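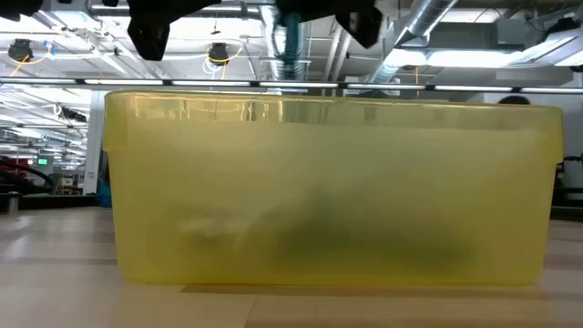

October, by Perrine Arnaud

Our term project was a sorting arm that takes objects out of one bin and puts them in another, and for three weeks it did that beautifully until it started driving its fingers down into the plastic. I want to write up that fault properly, as I learned more from it than from everything that went right! We call the whole setup Denden. The yellow bin has frosted walls, so from table level the things inside are only blurs, a dark green one and a paler one beside it, and a side view can't tell you how deep anything is lying. The rim is a different story. It is glossy and picks up the ceiling lights in long white streaks, and those streaks are where our trouble began.

The depth estimate comes from a module we named Drokix. It finds the rim, takes that as the top of the bin, and works out how far down the gripper may go. In the log of 2,953 picks there were 17 hard contacts with the floor of the bin. All 17 came when the rim height had been read too low (one of them bent a fingertip, and the bang made the whole lab look up).

My first guess was the wrist cable tugging on the arm. I spent two days on that, rerouted it, ran the tests again and got the same bang. Then I plotted rim height against time of day and there it was: every bad reading fell in the evening runs, when we had all the overhead lights on. Drokix was locking onto a reflection and calling it the edge. So satisfying to see on a graph!

We made 2 changes. The software now rejects a rim reading that differs from the previous one while the bin hasn't been moved, and the arm stops as soon as the downward force passes a limit. That second one should have been in from the start. We had left it for later, with people working right behind the table, and I would put it first on any future build.

Since then we have repeated the evening test 3 times with no floor contact. I still want to try matte tape on the rim, and a clear bin, which I expect to be much harder.

Related reports
Falcão: gripping soft objects without crushing them
Dilum: a low-cost force sensor for student arms
Denden, part one: building the table and mount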